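Review: Rastex hand-held gripper pair, after 90 hours of use

We bought the Rastex pair to record two-handed tabletop tasks for training our robot arms. Before that we used a set from Erko, now retired. The Rastex is lighter and easier on the wrists. It also has a fault that buyers should know about.

The fault is in the finger pads. At 45 hours the left pad on one unit began to shift under load. A tray lifted by its handle would rotate and drop on that side. Etornam Quansah caught one on her knuckles, and we stopped until the pads were reglued. 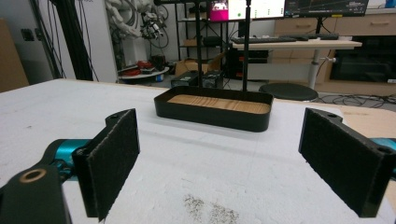
Finger pads on the Rastex. The edges of the left one have started to fray.

The maker's glue lets go at the lower corner first, where it is hard to see. Press each pad with a thumb before a session. Kerstin Bråten replaced ours with contact cement and has had no slip in the 45 hours after that. Soft things like a bow tie never showed the problem, so test with something rigid.

Cables are my other complaint. They leave from the back of the grip and can snag on the table edge when you reach across. A snag pulls the jaws off line and spoils the recording.

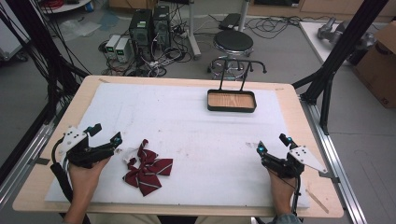

Verdict

Good tool, poor glue. Rastex support took 9 days to answer and sent new pads but no new adhesive. I would buy the pair again and reglue it on the first day.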